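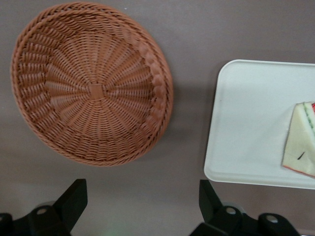 Skerkcombe Manipulation Group, Bench Notes
Notebooks > Nyanda > Tray to basket

Tuesday, after lunch. Sandwich wedge again, white tray on the right, wicker basket on the left. The plan says 40 demos per layout and I did 30 before my wrist gave up. Total for the task is now 992, and I still don't believe the total means much.

My gripe is the same as last week. Every basket in the set is in nearly the same spot, so Nyanda may just be learning "go left and open." Flarus scores these episodes as varied. Varied how? I moved the basket a hand's width and the score didn't budge.

Wrist view is OK for the basket, weave and rim both readable. The wedge is worse: partly out of view at the right and a bit blurred. If the policy has to pick its grasp from that, I want to see it done before anybody puts it on a slide.

Threw out 2 demos where I closed the fingers too hard and squashed the bread. Drillard's guide says keep them as "recovery." Recovery of what?

To do: swap tray and basket sides, slow down the approach, rerun the check with the basket gone. If it still goes left, I'm stopping collection on this one.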